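3 July 2021
Damián Sosa
5 min read

Bench notes, Huro handheld pair, the left one mostly

Picking up from the June page, where I'd left it that the left unit "feels gummy" (thanks, past me, very scientific). So today was a full look at the pair before any more recording. Short version: the left one had a tired finger return and a cable that was rubbing, the right one is fine, and I've changed my mind on how we check the tags.

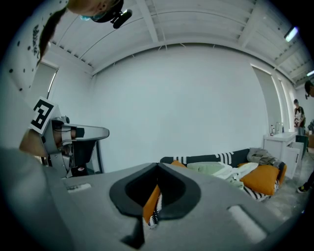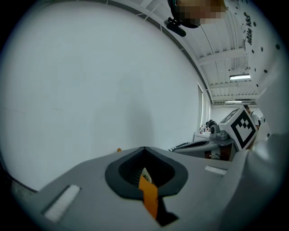 Tomas wants it on record that he'd have started with the cable and saved himself the morning, and that a gummy trigger on a Huro is the cable four times out of five. Fair enough! He also asked whether I'd zeroed the width before opening anything up. I had, and I wrote it down this time, see below.

OK, so the order I did things in, so I can do it again without thinking.

Zeroed both units closed, then ran them open and shut by hand while watching the width trace on the laptop. The right one gave a nice clean line. The left one came back most of the way and then sort of crept the last bit, and the trace had a little shelf in it right before closed. I ran 16 cycles on each and the shelf was there on every single left-hand one, so it's not me being clumsy with the trigger (I did wonder).

Then I took the cover off the left. The cable from the encoder had slid out of its clip and was lying against the finger slider. There's a shiny stripe on the jacket where it had been rubbing, no copper showing, thank goodness. I put a new clip on and gave the cable a lazier bend than before. Ran it again and the shelf was smaller but still there, which was annoying, because I'd already mentally closed the job and was thinking about lunch.

So on to the return spring. I had one left in the Kurek tin, and side by side the old one was visibly longer. Swapped it, wiped the slider, the tiniest dab of dry lube, cover back on. Shelf gone. Trace looks like the right one now. I should say I don't know how much was the spring and how much was the wiping, as I did both in one go like a fool.

Screws: do NOT use the driver on the cover screws, they go into plastic and I've already stripped one of these. Fingers and the short hex key, stop when it stops.

Tags next. I've been checking them by waving the thing at the other unit's camera and seeing whether the pose jumps, and that's fine for a quick yes or no, but it tells you very little when a card has crept a tiny bit on its mount. What I'll do from now on is hold the unit in the cradle, grab the pose, take it out, put it back, grab the pose again. If the two don't agree, look at the mount before touching any calibration file. I lost most of a day in June recalibrating around a loose card and I'd rather not repeat that one.

Raltemness (the sync box, for whoever reads this after me) is still dropping the head camera once in a while at startup. Powering the head camera first and then the grippers seems to help. I don't have a theory. Tomas has a theory and it's the USB hub, but with Tomas it's usually the USB hub.

Cycle count on the left was just over 700 since the last spring, going by the log. That feels early to me. The sheet that came with the pair doesn't give a number for it, so I'm starting one of our own in the Tistatum folder, one line per swap: unit, count, what it felt like. Please fill it in even if all you've got is "gummy."

Still to do:
- order springs, that really was the last one
- clip on the right unit too, same spot, before it wanders
- try the other hub so Tomas can be happy
- relabel the chargers, L and R have both rubbed off
- ask if anyone has the second short hex key, it isn't in the drawer

Later, same page: ran both units for a longer stretch after lunch, pick and place with the foam blocks, 4 sets. No shelf on either trace, tags held all the way through. The left trigger is a touch stiffer than the right now with the new spring, and you do notice it if you swap hands. Leaving it alone for now and I'll check the count again when I do the other clip.

5 comments
16 shares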